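Two-arm sorting task, jars keep knocking things over when the left arm releases

Posted by Solène Maillard in School and Club Robotics
Tagged: grippers, waypoints, student project

I help run the after-school robotics club at Dikstead and we have a Year 11 group doing a sorting project for the October showcase. Two arms, one either side of the table, with three containers between them: blue tray on the left, red bin in the middle, white bin on the right. The left arm takes jars out of the blue tray and puts them in the red bin. The right arm is meant to handle anything that goes to or from the white bin.

The pick is fine. The students taught it by hand and it gets the jar nearly every time. The trouble is at the red bin. There are already tall black pieces standing in it and they stick up well past the rim, so the arm comes across with the jar and there isn't much room between the bottom of the jar and the top of the taller piece.
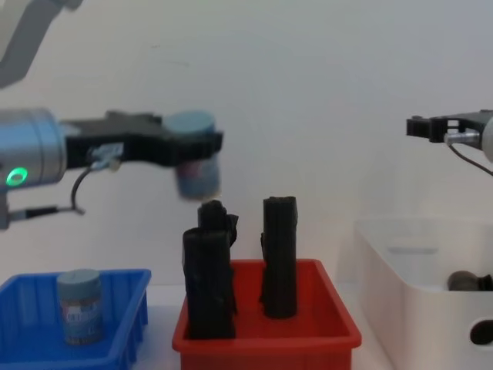
If we lower to the height the students first taught, the jar catches and something tips. If we release from higher up, the jar lands on its side or rolls against the wall of the bin. The group has tried slowing the whole program down, which made it take forever and only helped a bit.

The other thing is that the right arm waits over the white bin with its jaws open while all this goes on. One of the students thinks the two could get in each other's way if we raise the left arm's path. I'm not sure that's right but I'd like to know before we change it.

We're using the Siltora teaching software, the version that lets you save waypoints but not edit them afterwards, if that matters. What would you change first?

3 replies

Åsmund Vik
You need another waypoint. It sounds like you have one above the tray and one at the release height, and the arm is cutting more or less straight between them. Put one in directly over the free part of the bin, well clear of everything, and make the arm stop there before it goes down. Then the last move is vertical only and it can't sweep the jar sideways into anything.

When you set that height, measure from the bottom of the jar and not from the fingers. My students got this wrong for a whole term. The jar hangs below the gripper, and if they grab it higher or lower in the next run the clearance changes. Get them to mark a grip line on the jar with tape so it's the same each time.

You can leave the travel speed alone. Slow the last part only. We run the approach at normal speed and drop it for the final descent, then wait 2 seconds before opening the jaws so any wobble dies out.

For the right arm, teach it a parking position further back and have it go there before the left arm starts its transfer. Bring it forward again once the left one has returned to the tray. It costs you a little time per cycle but you don't have to work out whether the paths cross.

Lionel Carré
just use a bigger bin?? or take the tall stuff out first. we did ours with ice cream tubs and never had this problem

Margit Dahlgren
Agree with Åsmund on the waypoint. On the software, if yours won't edit saved points you can still teach a new one and delete the old one from the list, but check the order afterwards. Mine put the new point at the end and the arm went to the release height first.

Lionel's suggestion isn't silly either, depending on your rules. If the contents of the red bin are part of the task you're stuck with them. If they aren't, lay the tall pieces down or shift them to one side and tape an outline on the table so the bin goes back in the same spot. Our bin used to creep a few millimetres every time a kid leaned on the bench, and we spent an afternoon reprogramming an arm that had nothing wrong with it.

I'd do the waypoint first and run it several times with an empty jar before changing anything else.

Solène Maillard
Thanks all. The black pieces have to stay, they're part of the task, but we can move them over. The group will add the extra point and the parking position at our next session and I'll post how it goes. Tape is already on the shopping list.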